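What Stays on the Table
Families in Corkden are clearing their surfaces, one small object at a time
By Fadwa Belkadi
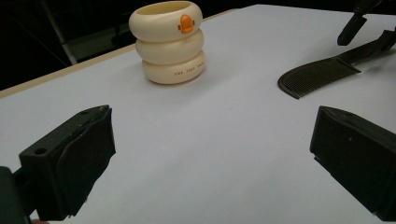
A duck stacking cup and a dark brown comb on a white tabletop.

Shaimaa Saber starts her classes by asking people to think about the flattest, widest surface in their home. For most it is a kitchen table. For some it is a desk or the top of a dresser. Then she asks what is on it at that moment, and people write for a while.

The lists are long and ordinary. Mail, a charger, nail scissors, half a pack of crackers, a hair tie, a bath toy, a comb. Very little of it is trash, and very little of it belongs on a table.

"People come in thinking they own too much," Saber says. "Some do. Most of them own a normal amount and have it all out at once."

Saber teaches a short course on household order in Corkden, in a room above the Metwally hardware store. It runs for 3 evenings and deals only with small things. Furniture doesn't come up, and neither do closets. She got the idea after years of helping families move house, when she noticed that the sofas and beds were packed in an hour and the small objects took the rest of the day.

Her method is plain. Clear the table completely, wipe it down, and put back one or two objects. Look at each of them and say out loud where it is used. The place where it is used is where it should live, or as close to that as you can get. If you can't name a place, the object goes in a shoebox for 30 days.

A comb is one of the things she likes to begin with. Everyone has one, and in a lot of homes it moves around all day, from the bathroom to the bedroom to the hall to a coat pocket. A comb with a handle is easy to store upright in a jar or a mug, but it takes up a good deal of room lying down, and lying down is how it usually ends up.

"I had four combs because I could never find one," says Gonzalo Soler, who took the course last winter with his wife. "Now we have two. One is in a glass by the bathroom mirror and the other is on a hook by the front door, for the kids on the way to school."

The hook cost him some argument at home. His wife thought it looked odd, and she still does, but the comb has been there since February.

Toys are harder. A stacking cup, for example, can belong in three or four rooms. It gets used in the bath for pouring and on the floor for building, and it goes in the sandbox if no one is watching. Ring-shaped tiers and an open rim make a cup like that good to hold and easy to fill, so children carry it everywhere, and adults set it on the nearest table when they find it.

Waraporn Kamolrat runs a day care in Sivville and has strong opinions on the subject. She keeps bath and water toys in a mesh bag over a sink and everything else in low open bins, with no lids. Lids, she says, are for adults.

"A two-year-old will put a duck back in a bin. A two-year-old will not take off a lid, put the duck in and put the lid back on. And by the end of the day neither will I."

She also keeps the number down. There are 40 toys out at a time, and the rest are in a cupboard and get swapped in July and again after the holidays. Cups and other nesting pieces count as one toy if they live together. When a piece goes missing, the others stay out for a week while everyone looks, and then the whole set gets put away until it turns up.

Not everyone who takes the course is convinced. Ismail Cherkaoui, a retired bookkeeper, went through all of it and came home to the same dining table he had before. He cleared it, liked the look of it for a weekend, and then started a jigsaw puzzle.

"A table is for putting things on," he says. "I did find my good pen, though."

Saber doesn't mind hearing this. She thinks a bare table is an odd goal for a house with people in it, and her own has a fruit bowl, a radio and usually some part of a school project. What she wants is for people to be able to clear it in five minutes when they need to eat or roll out dough. That only works if each thing has somewhere to go.

She has a few habits she passes along at the last class. Put a small tray at one end of the table and let strays collect there during the day. Empty it before bed. Give each child a bin and don't sort what's inside it. Wash combs and bath toys on the same day, in warm water with a little dish soap, and let them dry on a towel — cups go upside down so they drain. Light-colored surfaces help too, in her view, as you notice a dark object on a white table from across the room and are more likely to pick it up.

The shoebox is the part people write to her about afterward. A few have opened theirs after the 30 days and found nothing they wanted. Others went back for something the next morning. Soler's is still on top of the refrigerator with tape around it. He remembers a tape measure going in, and possibly the key to a bike lock, and he plans to open it when the bike comes out of the garage.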